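Desk Week at the Stalta Studio - Small Things, Photographed

I finally gave the work table its own gallery page, mostly so I stop mixing it in with the garden pictures. Everything on here belongs to the corner of the studio where I solder, sew, charge things and lose pencils. The building is the old Tularer warehouse, unit 1218, and if you've been to one of our open evenings you've probably put a coffee cup down on this very table (it's fine, everybody does).

There used to be 13 chargers living in one drawer over there. I pulled them all out in February, tossed the ones that fit nothing I own, and started over with the power first. So that's where the gallery starts too.

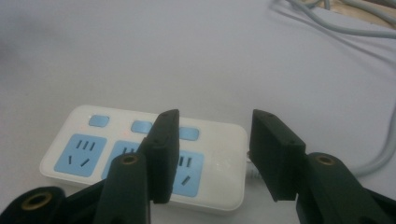 Alemayehu
Studio keeper and page editor, Stalta

The white power strip with the light-blue sockets, lying on the pale tabletop. Each socket has its own blue switch, and that was the whole selling point for me - I can shut off one thing and leave the rest alone.

I went back and forth on the color for way too long! The all-white ones disappear on a light table, which sounds nice until you're feeling for a switch with your elbow. The blue I can find right away, even at the end of a long evening when my eyes have quit for the day.

A few notes for anyone setting up a table of their own, since I get asked about this a lot. I keep the strip on top of the table, never on the floor. My old one lived down by my feet for years and I kicked it off in the middle of a project more times than I'd like to admit. The cord goes out the side and down the back, held with two cloth ties from the Wasine market (the stall by the stairs, cash only). Lamp first, then the sewing machine, then whatever needs charging. The iron doesn't go on it at all - that one gets the wall.

I also stuck a little budget on this whole corner: 200 dollars for everything, lamp included. I came in under, but only because I already had the table.

Still to come on this page: the thread shelf, the new pegboard, and the drawer where the chargers used to be. The drawer is full of ribbon now. I have some 200 spools to sort before I let anyone see it, so give me a couple of weeks.

Page last updated 2/29/24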